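4. Dobrar em cima da mesa: a toalha pequena

Figura 1. Toalha azul-clara com risca em relevo e um coelhinho estampado, a meio da dobra, sobre o tapete quadriculado.
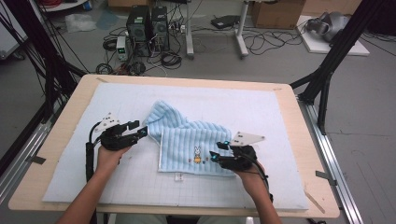 4.1 Porquê uma toalha, afinal

Quando a Anitha Sastry e eu começámos a desenhar este estudo, a lista de peças de roupa era enorme. Tínhamos camisas, lençóis de elástico (uma ideia péssima, já lá vou), panos de cozinha, meias, fronhas e até um avental com atilhos que deu discussões de meia hora. Fomos cortando, cortando, e no fim da triagem a peça que mais nos ensinou sobre o gesto de dobrar foi a mais humilde de todas: a toalha de mãos. A da Figura 1 pertence ao grupo a que chamámos Rondska, o das toalhas com textura canelada, e confesso que é a minha favorita do conjunto inteiro.

Gosto dela por um motivo prático. Um retângulo de pano liso quase não dá informação a quem dobra: os quatro cantos são iguais, os dois lados são iguais, e a pessoa decide por hábito. Já uma toalha com risca tem uma direção. Se a risca ficar torta, vê-se logo, e quem dobra corrige quase sem dar por isso. Acrescente-se um desenho (o coelho branco, de corpo amarelo-alaranjado) e a toalha passa a ter também uma frente. De repente há uma maneira "certa" de a pousar, mesmo que as instruções nunca falem nisso! Foi exatamente este efeito que nos levou a separar a análise das peças estampadas da análise das peças lisas, e é dele que trata o resto desta secção.

4.2 A superfície de trabalho

Toda a gente nos pergunta pela toalha e ninguém nos pergunta pela mesa, o que me deixa um bocadinho triste, porque a mesa deu muito mais trabalho. Começámos por dobrar diretamente na madeira. O pano fugia. Bastava puxar um canto para a peça inteira vir atrás, e o segundo vinco, o que devia assentar sobre o primeiro, acabava dois dedos ao lado. Experimentámos depois uma manta de lã, que segurava tão bem o tecido que já não se conseguia alisar nada.

A solução foi o tapete almofadado que se vê por baixo da toalha, de um azul muito pálido, quase branco, que ocupa a maior parte do tampo e deixa só uma margem de madeira à volta. Tem atrito que chegue para o pano ficar onde o pomos e cede um pouco quando se carrega num vinco. A quadrícula cinzenta é discreta, e ainda bem: numa versão anterior tínhamos linhas pretas grossas e os participantes passavam o tempo a alinhar a toalha com as linhas, como se estivessem a fazer um desenho técnico. Com a quadrícula ténue, a maioria deixou de lhe ligar. Nós, pelo contrário, usamo-la bastante na anotação, para comparar a posição da peça no princípio e no fim de cada dobra.

Um pormenor que só interessa a quem quiser repetir isto: o tom do tapete e o tom destas toalhas são próximos, e isso torna mais difícil marcar o contorno do pano nas imagens. Pensámos em mudar de tapete. Acabámos por manter o mesmo em todas as sessões, para não introduzir mais uma variável a meio do caminho, e marcámos os contornos à mão sempre que havia dúvidas.

4.3 O que conta como "dobrado"

Aqui a conversa complica-se. A toalha da Figura 1 é um bom exemplo de um estado intermédio, daqueles que nos tiraram o sono. A parte de baixo está dobrada e plana, um retângulo bastante decente. A de cima está amarrotada, levantada em pregas. Está meio dobrada? Está por dobrar? Está mal dobrada? Na primeira ronda de anotação, a Anitha chamou a este tipo de estado "dobra parcial" e eu chamei-lhe "amontoado", e tínhamos as duas excelentes argumentações, evidentemente.

Resolvemos a questão com uma regra que adaptámos do protocolo Cárdenas, usado pela nossa equipa num trabalho anterior sobre roupa de cama. A regra pede que se olhe para o tecido por zonas e que se classifique cada zona em separado. Uma zona é plana quando as camadas assentam umas nas outras sem relevo visível; é elevada quando há pregas que se levantam do plano; e é solta quando o tecido não tem nada por cima nem por baixo. Pela regra, a toalha da figura fica registada como plana em baixo e elevada em cima, e acabou-se a discussão. Aplicámos este esquema a 3749 imagens, com as duas anotadoras a trabalhar em separado, e ficámos com 411 casos em desacordo, que revimos em conjunto.

Desses 411, a maior fatia vinha precisamente das toalhas caneladas. Faz sentido, se pensarmos bem: a própria textura já tem relevo, e à primeira vista uma risca funda confunde-se com uma prega pequena. Passámos a exigir que a prega atravessasse mais do que uma risca para ser contada como tal. É um critério um bocado caseiro, admito, mas aguentou-se bem até ao fim da anotação.

4.4 O coelho e a etiqueta

Eu não esperava escrever uma subsecção sobre um coelho num artigo, mas cá estamos. O desenho fica junto à borda inferior da parte dobrada, ao centro, e logo abaixo dessa borda sai uma etiqueta branca pequenina com uma marca vermelha. Estes dois elementos tornaram-se as nossas referências para falar da orientação da peça. Dizer "o canto superior esquerdo" de uma toalha meio enrolada é pedir sarilhos, enquanto "o canto mais próximo da etiqueta" toda a gente percebe.

As referências também mexem com o comportamento de quem dobra. Nas conversas que tivemos depois das sessões, várias pessoas contaram que em casa gostam de deixar o desenho à mostra, na pilha, virado para quem abre o armário. Outras escondem-no para dentro sem pensar duas vezes. Com a etiqueta há quase unanimidade: é para esconder! A Filipa Esteves, que nos ajudou a rever as entrevistas, chamou a atenção para uma consequência que me tinha escapado. Quem quer o desenho por fora e a etiqueta por dentro, com os dois tão perto um do outro, tem de escolher, ou então dar à toalha uma dobra extra. Vimos as duas coisas. Houve ainda quem desfizesse uma dobra perfeitamente boa só por causa daquela pontinha branca de fora, e eu, que faço o mesmo na minha gaveta, fiquei muito calada a tomar notas.

4.5 Alisar antes ou alisar depois

Restava decidir como tratar o alisamento. Nas primeiras instruções, escritas em janeiro, pedíamos que a peça fosse toda esticada antes da primeira dobra. Parecia sensato e era uma chatice, porque quase ninguém dobra assim uma toalha pequena. Em casa pega-se nela de qualquer maneira, trata-se de uma metade, depois da outra, e alisa-se o que for preciso pelo caminho. Retirámos a exigência e passámos a aceitar três ordens: alisar tudo e dobrar, dobrar e alisar no fim, ou ir alternando por partes. Na anotação, registamos a ordem de cada sequência completa, e deixamos esse campo em branco quando só temos uma imagem isolada, como a da Figura 1, que por si só não permite saber por onde se começou.

O catálogo final, a que demos o nome Fleltgate, ficou com 14 tipos de peça e 2000 sequências, e as toalhas caneladas têm nele uma categoria própria. Os lençóis de elástico ficaram de fora (eu avisei que lá voltava). Ao fim de uma quinta-feira inteira a discutir o que é, ao certo, o canto de um lençol de elástico, decidimos deixá-los para outro artigo. Na secção 5 passamos às peças com mangas, onde a regra das zonas precisa de dois ajustes, um para os punhos e outro para as golas.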